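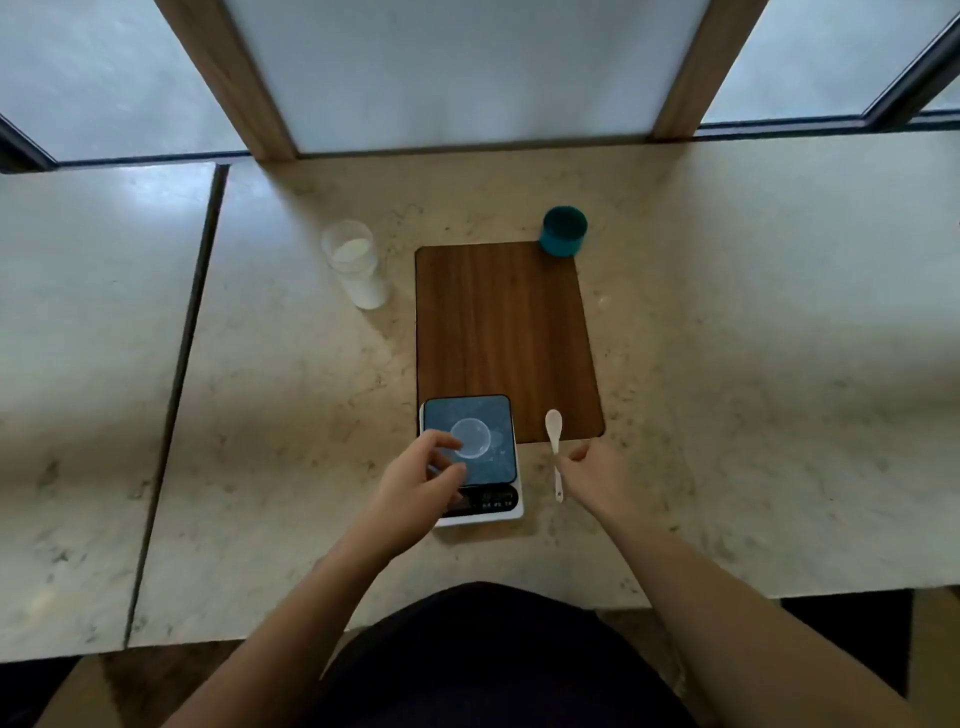
Weighing task at the stone counter, Ullow open day

I visited Ullow on June 7, 2022, to see how the group teaches its arms kitchen work. Caroline Nzioka met us at the door and took seven of us through the two rooms that were open.

The first room is for remote control. An operator holds a pair of handles called Dirka and the arms copy the motion. I tried it and knocked over a cup twice. The lag is small, but you can't feel what you're touching, and I squeezed too hard every time.

The second room is for showing a task by hand, with a head camera recording. The set so far holds 3789 clips, most of them short.

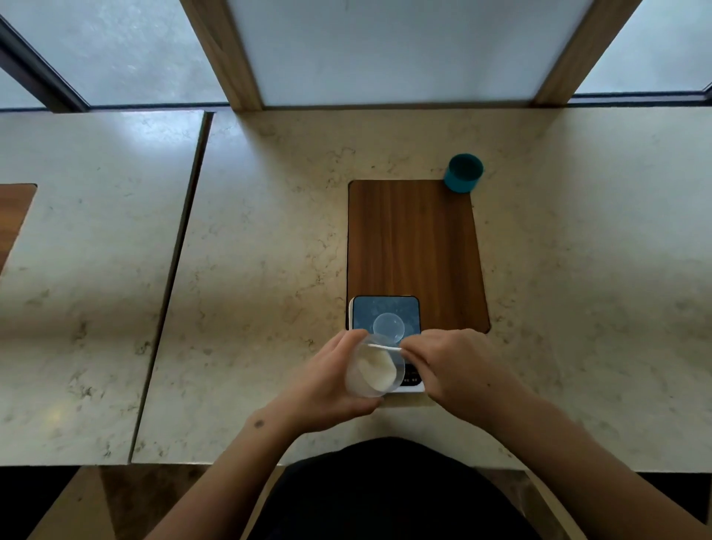

My own work is dosing machines for bakeries, so I asked mostly about powder. Nzioka said it is harder to learn than solid parts, as a scoop never comes out the same way twice. I also wanted to know how they treat the hand that isn't scooping. With the cup tilted in the left hand and the thin white utensil coming in level over the powder, both arms have a job, and Ullow labels them separately. We don't do that at Massawe. I'll be asking for it before our October trials.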